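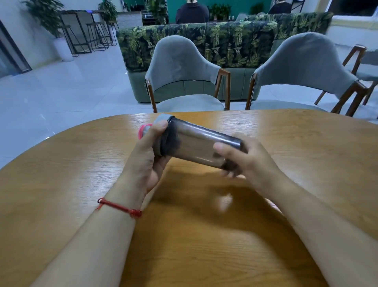
The Grindby shaker comes from Skellasport, a company that used to make bicycle mudguards and still thinks mainly about spray. It's a bottle for people who drink powder. You put the powder in, you put the water in, you close the lid and you make a small spectacle of yourself in public. The body is clear with a smoky tint, which hides the worst of a bad chocolate blend and none of a strawberry one. The lid is light gray with a touch of pink at the tip, so you can find it in a gym bag full of black things. It also behaves well when turned on its side over a nice round wooden table, provided you remembered to close it. We can't help with the other case.

Holds 687 ml. Our customers in the States have asked for that in ounces and we have promised to look into it.

The lid screws on. Turn until it stops, then don't keep going to prove a point. We get a fair number of emails from people who tightened it on leg day and couldn't open it on arm day. If yours is stuck, run the lid under warm water, hold the bottle low with one hand and twist with the other. Please don't use the pliers.

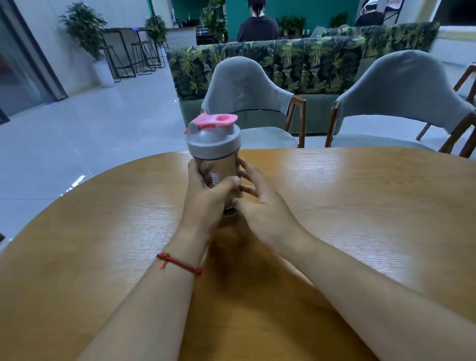 The spout cap flips up and stays attached, so it won't roll under a bench and start a new life. Push it shut with your thumb until you hear the click. No click, no shaking. This is the only rule we feel strongly about.

How long to shake: 15 seconds for whey, longer for anything made from peas. Oats are between you and the bottle.

Cleaning

Rinse it right after use. You won't, so here is the other method. Fill it halfway with warm water, add a spoon of baking soda, leave it 5 hours with the cap open and wash as normal. If it has been in the trunk of a car since June, buy another one. We say this as a shop but also as people with noses.

Top rack of the dishwasher is fine. Take the lid off first.

Colors

Smoke with gray and pink, as shown. The Barreto version is the same bottle in plain green and costs the same, whatever the guy at your gym says. The older Sestus model is sold out, and its lids don't fit this one. We know. We've had the letters.

Spare parts

Spare lids come with the cap already fitted. Caps are not sold alone.

Returns

Unused bottles, 30 days. Used bottles, 5 days, and rinse it before you mail it. We open the boxes by hand.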